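About us | Flundamero

We teach machines to do small, fiddly jobs with paper and stationery, and we love it. Flundamero began with Liette Vachon and Daithí McGrath, one long table and a great deal of lined paper. Most days still look like this:

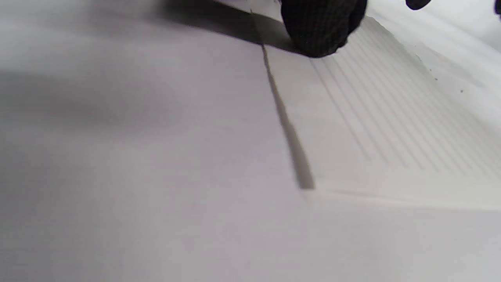
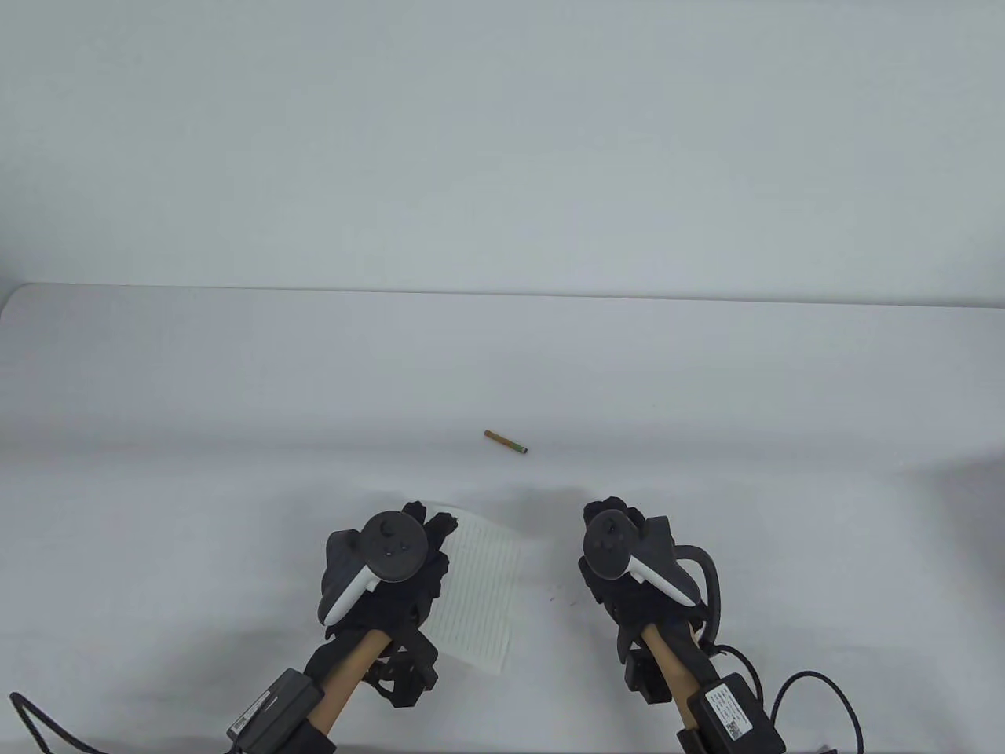 Our people move the paper, and Orix, our software, learns from how they do it. We have 1763 sessions in the library now, and it would be over 200 more if we hadn't thrown a whole batch away.

We like to tell new visitors about that batch. In January the left tracker on our Astley bench began to drift, a tiny bit at a time, and the logging carried on as if all was well. Orix learned from the bad data. The first time we ran it on the arm it came down 17 mm too low, pushed hard into the tabletop and kept pushing until Gifty Bawa hit the stop button. She was well clear and unhurt, but the wrist joint was finished. What a noise it made!

Rosaire Desjardins spent two days going back through the logs and traced the fault to session 1319, where a clamp screw had worked loose. So everything after it on that bench went in the bin, good sheets and all.

We now check both clamps before each session and again at the end, and the arm stops itself if it meets more force than a sheet of paper should give. Thérèse Fehr wrote that part and tests it every morning with great delight (ask her for a demo, she'll say yes).

The old wrist joint sits on the shelf by the McIntyre room door. Come and see it, and stay for a tea. Visits are by appointment, and school groups are very welcome.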